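Dandeck Handling Laboratory
Thread: our revised practice for hand-held gripper recording, in force from October.

1/ The laboratory has updated its working rules for staff who record handling tasks with the hand-held gripper. The full text runs to 51 clauses. This thread sets out those which operators ask about most. Comments from other groups are welcome.

2/ Scope. The rules cover table-top tasks with household objects: bottles, mugs, cups, small soft items. They do not cover knives, hot liquids or anything heavier than the gripper's rated load. Those fall under the separate Kocabaş procedure, which has not changed.

3/ Before a session. Wipe the lens. Check that both square markers on the gripper plates are clean, flat and fully visible through the whole travel of the fingers. A marker with a lifted corner is to be replaced before recording begins - pressing it back down is no longer accepted.

4/ Finger pads. Inspect the gripping surface along its full length. Pads are changed after 3,000 grasps or at the first sign of peeling, whichever comes first. Enter the change in the log with your initials.

5/ Work surface. Cloths must be fixed at the boundary with clips. Creases are permitted and need not be smoothed out between recordings. A cloth which shifts when an object is dragged across it must be clipped again, and the recording repeated.

6/ Surrounding objects. Earlier guidance asked for a bare table. Clause 18 withdraws this. Other items may stay within view provided that they are stable, listed on the session sheet and clear of the path of the hand.

7/ Grasping bottles. Approach with the fingers open and level. Close on the body of the bottle, keep it upright, and hold for 3 seconds before any further movement. Thin plastic must not be squeezed to the point where the wall folds. The operator's free hand stays away from the object throughout.

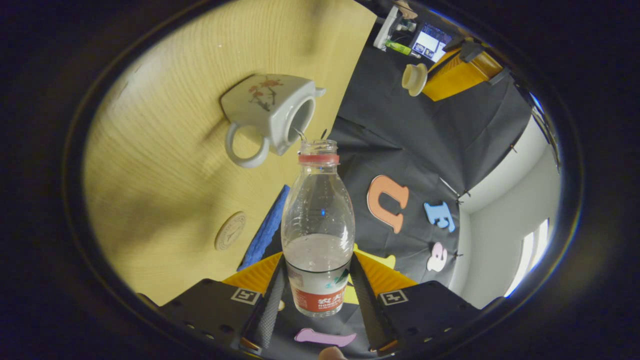
8/ Open containers. A bottle without its cap may be used with a small amount of liquid in it. It may be lifted and moved but not tilted, unless the session sheet names a pouring task. Spills are dried at once and the session is paused until the surface has been checked.

9/ Ceramics. Mugs and cups may be placed upright or on their side. An item lying on its side must be tested for rolling before the first grasp. Chipped pieces are withdrawn from use and are not to be glued.

10/ Small foam pieces. Letters and similar shapes may be scattered freely. Operators should not rearrange them between attempts to make a grasp easier. If a piece is carried along by accident, keep the recording and note it on the sheet.

11/ Length of work. No operator records for more than 40 minutes without a break. Supervisors are asked to apply this clause strictly. Tired hands produce jerky closing movements, and our Gando review found these hard to remove from the data afterwards.

12/ Failed grasps. Drops, slips and missed closures are kept and labelled as such. Deleting a failed attempt requires the written agreement of the session lead. This is a change from last year's text, under which operators could discard attempts at their own discretion.

13/ Privacy. The wide lens takes in a good deal of the room. Screens within view must show nothing confidential, and colleagues must be told before recording starts. Paper records should be put away in a drawer.

14/ Partner sites. Diswood will follow the same rules from the start of its next round of sessions. Its log sheets differ slightly from ours in layout - the fields are the same.

15/ Questions on any clause should be addressed to Waltraud Ackermann, who keeps the master copy. Please quote the clause number in your message. Printed copies of the previous version should be removed from all benches.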